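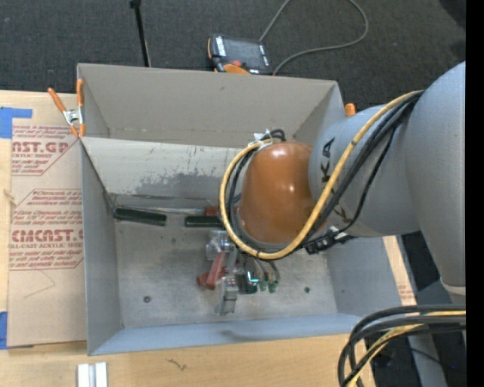 Tuesday, second bench day on the put-away job

Nomvula and I had the cell from 8:30 until the laser people needed the outlet back. Goal for the day was the same as last time: empty the gray bin of hand tools, one at a time, and lay each tool on the rack side without anyone touching the controller. This is the chore everyone in the shop hates. End of shift, whatever was on the benches gets swept into a bin, and someone has to sort it before the morning crew comes in. Prollent asked us in January whether an arm could do it. I still owe them a straight answer, so I am trying to write down what I know and leave the guessing for the end.

Setup. Bin clamped at the back corners with the orange spring clamps. We didn't clamp the front, and I think we should. Last session the bin crept when the fingers pushed against a wall, and after that every pick was off by the same amount until we re-zeroed. Today I re-zeroed at the start and again after lunch. The second one took out a small shift, so the creep has not gone away.

The acrylic sheet to the left of the bin is still in its paper and taped down on that side. It is the landing surface for now. Please do not take it for the guard window, I have already had to get it back once.

Cables. The bundle along the wrist is too stiff. When the wrist turns past a certain point to line up with a handle, the bundle pulls and the motion stutters. I moved the tie and gave it a bit more loop, which helped on one side and made it worse on the other. The right fix is a proper bracket. Nomvula has a drawing for one from the Sithole job and will see if it fits.

Runs. We did 203 pick attempts over the day, counting only the ones where the arm started down toward a tool. Nearly 900 in the log now if you add everything since we started, though the early ones used the old fingers and I would not compare them.

Kinds of trouble, in the order they bothered me:

Tools lying close together and parallel. The planner picks the nearer handle, comes down, and the outside of a finger lands on the other one. Sometimes the second tool gets shoved aside and the pick goes fine. Sometimes it rolls under the first one and both come up, then one drops. A person would just nudge them apart with a knuckle before grabbing. We have no nudge move. Nomvula wants to write one and I agree it comes before anything else.

Tools at the back. The bin has that sloped piece in front of the rear wall and anything resting at the foot of it is hard to get at with the wrist where it is. The hand wants to come straight down and there isn't room for the body of the tooling. Tilting helps, but then the cables again.

Thin shafts. The camera does all right on handles and badly on bare metal against the bin floor. The floor is scuffed and mottled and the shafts are about the same color. We tried turning the overhead lamp off and using only the side light, which gave fewer false shafts and more missed ones. A mat on the floor of the bin would probably fix this in five minutes. Prollent says no mats, their bins come as they come. I want to ask again, politely.

Release. Letting go is worse than I expected. Handles with a grippy surface stay on one finger and swing. The tool ends up on the sheet, but turned, and the rack step after it assumes a direction. Right now the rack step is skipped more often than it is run. I have put in a short wait after opening and a small lift, and it seems better. Did not do enough runs with it to say so in a report.

Speed. With everything going well a pick and place is slow enough that I get bored watching. I timed Nomvula clearing the same set by hand, sorting as she went, and she was done and drinking her coffee before the arm had put down its second tool. She says that's not a fair test since nobody is paying her to do it at 2 in the morning. Fair enough. The arm has all night. What it can't have is a person standing next to it all night to press the button.

So the number I care about is how long it goes between stops that need a hand. Best stretch today was 10 tools in a row. Then it drove into the wall near the right corner and tripped the force limit. The worst stretch was none at all, three times, right after the lunch re-zero, when I had typed an offset with the wrong sign. My fault and I have marked those in the log so they don't get counted against the planner.

We had 4 stops where I could not tell from the log why it stopped. The force trace is flat and the controller just says hold. Inês Torres looked at one over the phone and thinks it is the tool-changer signal dropping out for an instant when the wrist turns. That would fit with the cable pull. I have asked her to come by and wiggle things.

Other news: Gikon sent the quote for the wrist camera. It is more than I wanted to spend before we know about the nudge move. Leaving it open. Rundden offered to lend us a different set of fingers, wider and softer, for two weeks. I said yes. They need an adapter plate and we have scrap that should do.

What I would tell Prollent if they called right now: it can take tools out of a bin. It can do it for a while. It gets nearly all the easy ones, and the last few in the bin take longer than the rest put together, and for those it usually needs help. If they would accept a bin that comes back with a couple of tools still in it, we are closer than I thought in January. If they want it empty and sorted, with no one around, we are not there and I can't say when. They should also know the sorting part is hardly started. We recognize handle color and rough length, and that covers their common tools and none of the odd ones.

I also think we should try the dull option. Change how the tools get put in. If the crew set them down in one layer instead of dumping them, most of today's trouble goes away. Nomvula doubts the crew will do it, and she worked on a crew, so I take that seriously.

To do
Clamp the front of the bin, check zero before and after each block
Cable bracket, test fit (Nomvula)
Nudge move, simplest version, two parallel handles only
Inês on the tool-changer signal
Adapter plate for the Rundden fingers
Ask Prollent about mats again
Repeat the release wait with enough runs to mean something
Put the controller back on its hook at night, it keeps ending up on the floor behind the table

Left the bin loaded with the same green-handled set for tomorrow. Air is off, cell key is in the drawer.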